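# Felt and fulled cloth in bag making

Felt and its close cousin, fulled cloth, have been used for carrying things for as long as people have kept sheep, and they remain among the most forgiving materials a bag maker can choose.
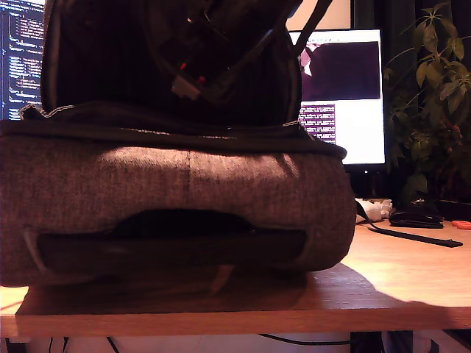 Strictly speaking, the two are different things, although shops and even makers mix them up all the time (and it does very little harm). Felt is made straight from loose fibre, which is wetted, soaped and rubbed until the tiny scales on each hair catch hold of one another and refuse to let go. Fulled cloth begins life as an ordinary woven or knitted fabric, and is then given much the same rough treatment, so that it shrinks, thickens and grows a soft nap over the threads. A third kind, needle felt, is made dry, with barbed needles punching up and down through a mat of fibres, and a good deal of the felt sold by the metre today is of this sort.

## Early use

Herding peoples made felt into tents, rugs, boots and saddle bags, and the great attraction must always have been that no loom was needed. A family on the move could make a perfectly good length of it with wool, water, a reed mat and several pairs of strong arms. Fulling took a more settled course. In medieval Europe it moved from the feet of the fullers, who trod the cloth in tubs, to water-driven hammers, and many a riverside village still has a Mill Lane or a Walk Mill to show for it.

The village of Ballov is a fair case of how such a trade could linger. Its mill turned out a thick grey blanket cloth, and the offcuts, being too small for blankets and too good to throw away, went into satchels and feed bags, which were sold at the spring market every April. Janka Zeman, whose short history of the valley is still the kindest guide to the subject, writes that a Ballov satchel was expected to outlast two sets of straps, and she gives a whole chapter to the straps alone.

## Colour

Much of the pleasure in these cloths lies in their mottled look, usually called heather or mélange. It comes from dyeing the fibre before it is spun or felted, and then blending light and dark together, so that a grey may turn out on close inspection to hold brown, cream and even a little blue. Cloth dyed in the piece looks flatter. Mottled shades are also very good at hiding crumbs, dust and the hair of the family dog, a fact well known to anyone who has owned a plain black coat.

## Weight and construction

Thickness matters more than anything else when it comes to sewing. A soft pouch can be made from cloth of one or two millimetres, while a bag meant to stand up by itself generally wants three or more. Pure felt has no weave to unravel, so its edges may be left raw, but woven cloths are normally bound or turned, and a lining helps to keep the outside from stretching under a heavy load.

Three ways of shaping the base are common:

- **Boxed**, with the corners folded and stitched across
- **Set-in**, with a separate panel sewn all the way round
- **Seamless**, felted in one piece over a mould or resist

The seamless method is slow and a little tiring on the wrists, but it's much loved by hobby felters, and the Heffernan pattern, a round-bottomed bucket shape passed between craft groups on photocopied sheets, is often the first thing a beginner tries.

## Care

Wool bags are best brushed when dry and aired out of doors on a mild day. Spots can be dabbed with cool water and a drop of wool soap. A hot machine wash should be avoided at all costs, as it will simply carry on the fulling where the mill left off, and a roomy shopping bag washed at 40 degrees may come out fit only for pegs! Pilling, the gathering of little bobbles where an arm or hip rubs, can be trimmed away with small scissors or a fabric shaver.

## See also

- Boiled wool
- Fulling mills
- Saddle bags
- Worsted cloth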